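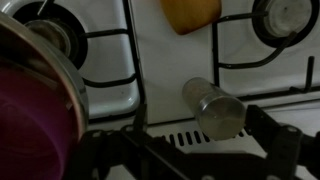 The purple pot and the white stove, Sunday.

Filed under: Home, Kitchen

I bought the purple pot in June, when Siiri Laaksonen was clearing out her place in Lalcombe. She wanted it gone and I needed something big enough for soup. I didn't care for the color at first. Against a white stove it is a lot of purple. Now I would miss it.

The stove came with the apartment. It's gas, with white enamel, and every speck shows. I wipe it after supper and find another spot by breakfast. The grates are heavy, so I only lift them off on weekends and let them soak in the sink while I do the floor.

My other problem is that I set things down on the stove while I cook and leave them there. Bảo Vương keeps a tray next to his for that, and I plan to copy him. There's a plain one at the hardware store in Wudcombe. I still have to measure the counter on the left side before I go.

Lentils tonight, with the last of the carrots.

Last updated: November 10, 2019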